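Section 4 covers transferring vinyl records to digital files with the Jisgate phono interface and the Brivow recording software. Complete the cartridge alignment in the previous section before starting.

## Connecting the turntable

1. Switch off the interface and turn the amplifier volume all the way down.
2. Plug the turntable's red and white leads into the PHONO IN sockets on the rear panel.
3. Fasten the ground wire under the GND screw. Finger-tight is enough.
4. Set the rear switch to MM for a moving magnet cartridge or MC for a moving coil cartridge.

**Caution:** Do not connect a turntable with its own built-in preamp to PHONO IN. Use LINE IN – the signal is too strong for the phono stage and will distort.

5. Connect the USB cable directly to the computer. Hubs can cause dropouts during long recordings. 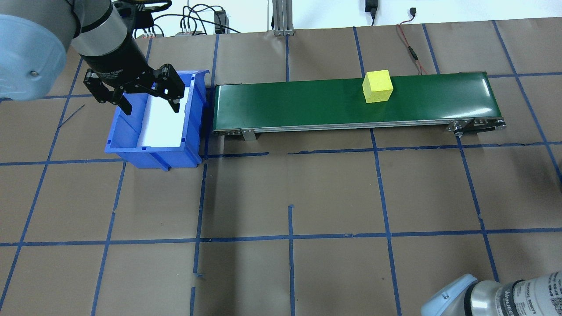

6. Switch on the interface and wait for the front light to turn steady green. A blinking light means that the computer has not recognized the unit.

**Note:** If a low hum is heard with the stylus raised, check the ground wire first, then move the power supply away from the phono leads.

## Setting the level

1. Open Brivow and select **Jisgate Phono** as the input.
2. Play the loudest passage on the side. On jazz records this is often a drum break or a full horn section, and seldom the opening track.
3. Turn the GAIN knob until the peaks reach -6 dB on the meter.
4. Leave GAIN alone for the rest of the record. Changing it between sides will make one side louder than the other.

Clicks from dust may light the red CLIP indicator briefly. Lower the gain only if the music itself lights it.
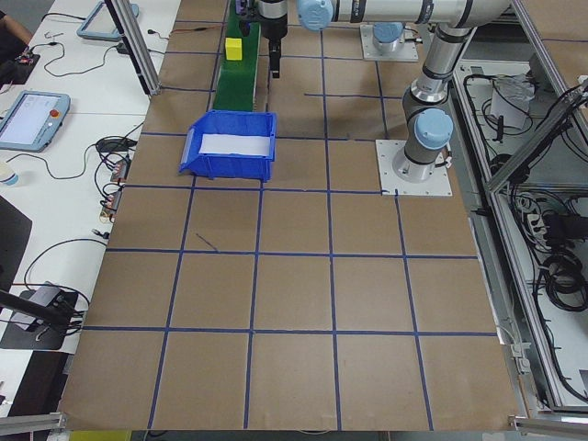
## Recording a side

1. Clean the record and the stylus.
2. Press **Record**, then lower the tonearm. The few seconds of groove noise before the music are used later for noise reduction.
3. Let the side play through to the run-out groove, raise the tonearm and press **Stop**.
4. Save the file under the catalog number and side, for example `111-A`.

**Note:** Live albums with continuous applause should be split by hand. Automatic splitting looks for silence and will return the whole side as one track.

**Caution:** Keep the unedited file until both sides have been checked on headphones. Noise reduction cannot be undone after export – cymbals and soft reed notes are the first things to suffer.

Revised 2018-06-09, Helge Sandberg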